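Stisano to Supply Disposable Tableware for Vimelus Dining Areas

April 20, 2018

Stisano, a supplier of single-use plates, cups and utensils, announced today that it has signed an agreement with Vimelus to provide disposable tableware for the company's staff dining areas. The agreement covers 139 dining areas and replaces separate local orders placed by each building.

Under the agreement, every dining area will receive the same basic range: a large round plate, a shallow bowl, a paper cup and a light-colored utensil. Deliveries will be made from the Stisano warehouse in Fakhoury, where 1368 square feet of storage has been set aside for the Vimelus account.

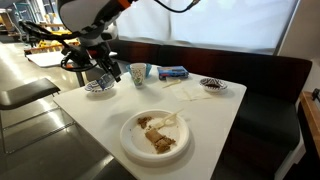
The range is intended for short meals and coffee breaks, when staff commonly share cake, snack bars and other foods that crumble when cut or broken. Plates in the range have a raised rim for this purpose. Printed cups and bowls will be offered alongside plain white items, and each building may choose its own patterns from the current catalog.

A trial of the range was held in March in 9 dining areas. Following comments from staff, Stisano changed the size of the cartons so that they fit under a standard counter, and plates and cups are now packed separately.

Vimelus will continue to use its existing supplier, Flesteck, for napkins and table cleaning products. Used tableware will be collected under each building's present waste contract.

Building managers may place first orders through the Stisano customer service desk at extension 2577. Sample packs are available on request.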